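Search this book Go
Contents | Chapters | Glossary | Index

Chapter 8
Where Student Fees Go

Most students see a fee as a single line on a bill. To the university it is many small amounts, each tied to an office that has to spend it and report on it. This chapter follows those amounts at Ultby College, a public campus where each student pays $600 a year on top of tuition.

The fee is set in March, after 2 open hearings. Part of it is fixed by contract, such as the bus service run by Caldeira. The rest – health, recreation, the campus store and the food pantry – can be moved from one year to the next, and most arguments over fees are about this part.

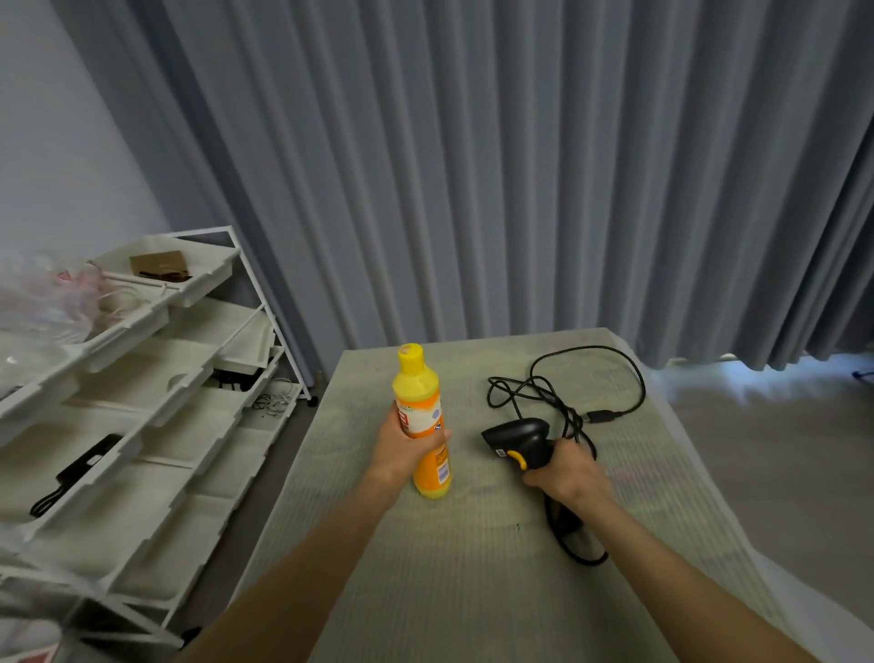 Fees that pay for goods are harder to trace than fees that pay for wages. A salary shows up in the payroll records every month, but supplies are bought in bulk and used up slowly. Stock records fill the gap. With a squeeze bottle in one hand and a barcode scanner in the other, a person can enter stock one item at a time, and a system such as Genport adds up the entries by department. Section 8.1 explains how to read these totals next to the fee budget.

Related chapters
Chapter 7: Tuition and State Aid
Chapter 9: The Zillitden Housing Case
Chapter 14: Reading an Audit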